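Come write with us! Truvina is looking for people who keep things in drawers

Hi, I'm Beril Taşdemir, and I put together Truvina, a small quarterly about the stuff people have in their homes and can't quite part with. We print 400 copies, we mail them out in plain envelopes, and every spring and fall I go hunting for new contributors. So this is me, hunting!

The next theme is "The Junk Drawer." You know the one. Dead batteries, a takeout menu from a place that closed, the key to a bike lock you haven't owned since college (mine has three of those, and a candle shaped like a pear). I want essays, lists, letters to your landlord, family arguments written down word for word, recipes if you can make the case for one. No fancy degree needed. Last year my favorite piece came from a retired bus driver who wrote 2,000 words on rubber bands, and I still think about it when I open the mail.

What I'm asking for is one finished piece, between 400 and 2,000 words, about one drawer, box, shelf or coffee can. It can be yours or your grandmother's or one you opened by accident at a vacation rental. Please don't tidy it up before you write!
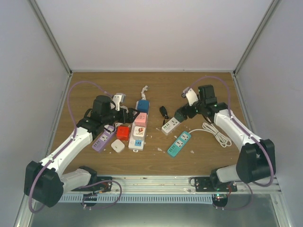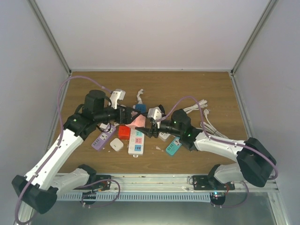
Power strips and adapters, both times.

Okay, the practical part. I pay $400 per piece when I accept it, and you keep the rights to your work. You'll get two copies of the issue and as many more as I can fit in the envelope. If you're picked, we'll talk on the phone once (I like the phone, sorry) and then go back and forth on edits by email through September. I'm a pretty light editor. I'll fix commas and ask nosy questions like "who bought the second can opener?" and you're free to ignore me on the commas.

You can live anywhere as long as you're 18 or older and can write to me in English. It's fine if it's your second or third language, it's my second too. Pieces that have been on your own blog are okay, but nothing that's been in another magazine, please. If you want to write as a pair, go for it, you'd just split the fee. We had two sisters do that with a sewing box and they disagreed about everything in it, which made the piece about ten times better.

I'm also looking for one person to help me read submissions. That's evenings, from home, six weeks or so, and it's paid too. You'd read with me and with Erdem Books, the little shop downstairs from us that lets me use their back table after closing. You should like reading other people's mail, basically. Tell me what you've enjoyed lately and something you quit halfway through, and why.

To pitch, send me one paragraph about your drawer and a few lines about you. Skip the resume. Put "Drawer" in the subject line, or "Reader" if you want the reading job, and write to the submissions address on our contact page. Paper letters are welcome at the shop too, care of Truvina. I answer everyone, though it can take me a couple of weeks when the printer is acting up.

And if you're on the fence, go open the drawer and see what's at the very back. Then write to me about that.

Beril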